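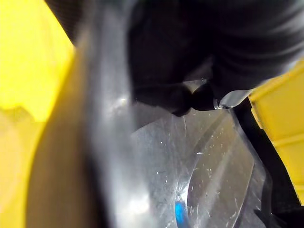
Close view with a yellow surface at left.

Unit 4: Order Quantity and Reorder Point

The fixed-order-quantity model answers two questions separately: how much to order, and when. Assume steady demand, a constant unit price, and delivery of each order in one lot. Notation is as in Unit 3.

D = annual demand, units
S = cost of placing one order, dollars
H = cost of holding one unit for one year, dollars
Q = order quantity, units

Total relevant cost is TC = (D/Q)S + (Q/2)H. The first term falls as Q rises and the second term climbs. Setting the derivative to zero gives Q* = sqrt(2DS/H), at which point the two terms are equal.

Worked case, Wiltovix shelf bracket: D = 3,143, S = $80, H = $10. Then 2DS/H = 50,288 and Q* = 224 after rounding. At Q = 224 the ordering term is $1,122.50 and the holding term is $1,120.00, for a total of $2,242.50 per year. Purchase cost is left out of TC, as it does not depend on Q under a constant price.

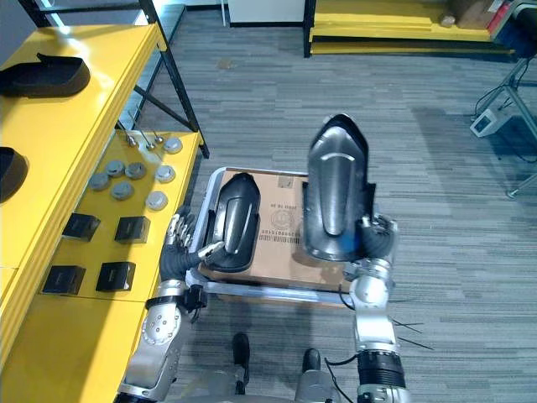 Does a rounding error in Q matter much?
Very little near the optimum. The cost curve is flat there, and ordering 250 units in place of 224 adds less than one percent to TC.

The same property makes the model tolerant of a poor estimate of S. An error in S enters Q* under the square root, so doubling S raises Q* by a factor of 1.41.
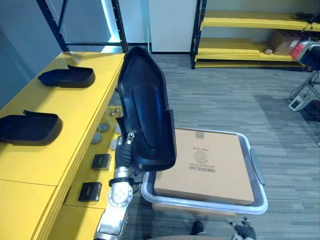
Losska Operations Program | Course notes | Feb 28, 2026

Reorder point. R = dL + SS, where d is daily demand, L is lead time in days, and SS is safety stock. For the bracket, a 250-day working year gives d = 12.57. The supplier, Cirov, quotes 10 working days, so dL = 126 units. With SS = 125, R = 251.

R is larger than Q* in this case. Compare R with inventory position (on hand plus on order, less backorders). If R is compared with on-hand stock alone, a second order will be triggered while the first is still open.

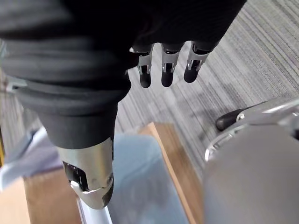
Safety stock also adds to holding cost. The addition is SS times H, or $1,250 per year for the bracket, and it is paid whatever the value of Q. Report it on its own line in Problem 3.

Reading for next unit: Coman case, parts A and B. Bring the January demand table.

0 comments | 2 shares
© Losska Operations Program | Back to top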